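Green bricks, and my slow hands

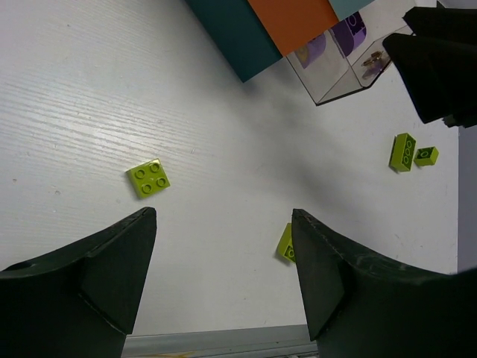

Robots & Patience

4th December

I am still learning how to teach a robot by remote control. The task is simple to say: pick the green bricks from the white table and put them in the clear container. I hold one controller in each hand, and the arms follow me with a small delay.

The square brick with its studs up is the easy one. The bricks lying on their side are harder for me. If I close the fingers too early, I push the brick away and must come back for it. Khrystyna-Mariia Pylypenko, who taught me in April, always told me to stop before I grasp and to breathe one time. I did not believe in the breathing, but now I do it.

So far I have recorded 331 demonstrations, and I deleted 77 of them. Mostly my hands were shaking, or I changed my mind in the middle of a movement. The robot would learn this too, and I don't want it to learn my doubts.

Tomorrow I will try to start each time from a different corner.

82 shares · 4 comments

This site uses cookies. By continuing to read you accept them.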